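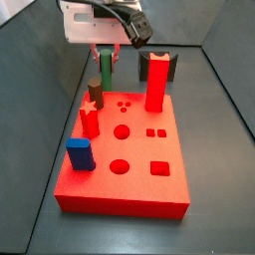 Label the drawer, then draw the diagram

Most dental surgeries I have worked in own a laminated chart of the teeth. Very few own a decent chart of their own cupboards. I think the second would do more good, and I would like to see practices stop buying wall diagrams by the roll and start drawing their own.

I manage the Mustdale practice, which has six surgeries over two floors. When I took over, each room had the same printed poster of instruments, bought from a catalogue. It showed a probe, a mirror, several forceps and a row of burs, all numbered, with a key along the bottom in small type. The forceps were a pattern we had stopped ordering. The key used names that our nurses did not use. New starters learned the poster, then had to learn the room.

Hae-won Ko, our senior nurse, took hers down and put up a pencil plan of the wall cabinet: top shelf, middle shelf, bottom shelf, what lives where, and which side the door opens. It was not pretty. Within a week people from the other rooms were asking for a copy, which was no use to them, as their cabinets were stocked differently. That was the start of the real work, and it took us until November.

A diagram is only as good as the names on it. We found that one small item, the disposable tip for the suction line, went by three names in the building. The stock list had a fourth. If you print a label before you settle that sort of thing, you fix the muddle in place. I would settle the names first, in a meeting with tea, and write down the losers as well so that agency staff can look them up.

Anatomy charts are a different case and I don't want to lump them in. A patient pointing at a drawing of a molar can ask a better question than a patient pointing at her own cheek. But even there the bought ones are overloaded. Dong-geon Tak, who does most of our children's appointments, uses a drawing with six labels on it: crown, root, gum, enamel, nerve, bone. Parents follow it. The poster in the waiting room has every surface and canal marked, and I have never seen anyone stop in front of it.

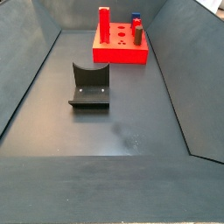

Red block with peg and holes, on a grey floor.

The usual objection is cost. Our plans cost 600 pounds across both floors, nearly all of it staff hours, and a set of new posters would have been cheaper. I accept that. I also accept that a home-made plan goes out of date the day somebody moves the gauze. So does the poster – it just does it without anyone being responsible. Ours carry the initials of whoever last checked them, and that person gets the complaint.

Soo-ah Heo at the Pimstead practice disagrees with me. She says a standard chart lets a nurse walk into any surgery and feel at home, and that local drawings make every room a foreign country. I would take that more seriously if the rooms were standard. They are not, and no chart will make them so. Until they are, I would rather a new nurse could find the matrix bands.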